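In praise of the speckled worktop

I have just spent the best part of a winter choosing a surface to put things on, and I would do it all again tomorrow. People pity you when you say you are picking a worktop. They tilt their heads and ask how you are coping. I was coping beautifully! I had samples lined up along the windowsill, I carried them from room to room to see what the light did, and I came out at the far end with a firm opinion, which I would now like to share: the speckled surface is the best surface there is, and we should never have stopped making fun of it in the fond way our grandparents did and started ripping it out.

For years the fashion has been for plain. Plain white, plain black, plain something called "putty". I lived with plain white in the flat in Bretley and it made me a worse person. Every crumb was an accusation. I wiped it before breakfast so that it would be clean for breakfast, and I wiped it again while the toast was still in my hand. A friend put a teacup down on it and I watched the cup instead of listening to her. A table that does that to you is a bad table, however good it looks in a brochure.

Flecks forgive. A pale grey-beige ground with a dense scatter of charcoal and brown and the odd dot of white will take a morning's worth of toast and still look as it did the night before. I don't say this as an argument for dirt (I do wipe it, most days). I say it as an argument for getting on with your life.

And then there is the colour. I was told more than once that a busy pattern would fight with everything I owned. What a strange idea! Stones on a beach are a busy pattern, and there has never been a bucket that looked wrong on a beach. Put something turquoise on flecked grey and the turquoise sings. Put something pale grey on it and you suddenly notice the edges, the thickness, the little marks it has picked up. The speckle is doing the job of a good mount round a drawing.

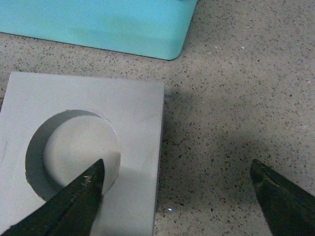

Home & Making

I love a round hollow cut into a square block, and a table like this lets me love it properly. You see the crisp rim, you see the shadow curled up along one side, and your thumb wants to go in there. On glossy white I think I would have seen a grey lump. On black I would have seen glare.

The other half of my argument is about work. I have come to believe that every home, however small, should have one surface that is allowed to be used for anything. Gluing a handle, sorting screws, rolling pastry, repotting the thing on the landing. My own is a leftover length from Proltov, the sort of yard where they let you rummage, and it cost me £337 with the cutting and the delivery. That is not pocket money, I know. But I had a quote for a plain slab at three times as much, and I would have been afraid of it for the rest of my days.

There are fair points on the other side. A dropped needle on a flecked table is gone, and so is a small brown button. I spent a whole evening in February looking for a watch screw that I could probably see the entire time. My answer is a tray. Anything with a rim and one flat colour will do, the brighter the better – you work with the tiny bits inside it and everything else can sprawl. The café at Châu does this with its sugar and spoons, on a speckled counter that must have seen 200 elbows a day for longer than I have been alive, and it still looks cheerful.

The second complaint is that it looks like a school corridor, or a swimming baths, or a hospital. Yes, it does, and those are places where somebody once had to think hard about what would last. I find that rather moving. The old baths at Broltau had floors like this, and I remember crouching in a towel picking out faces and islands among the specks until I was told to hurry up and get dressed. I still do it, now and then, when the kettle is taking its time.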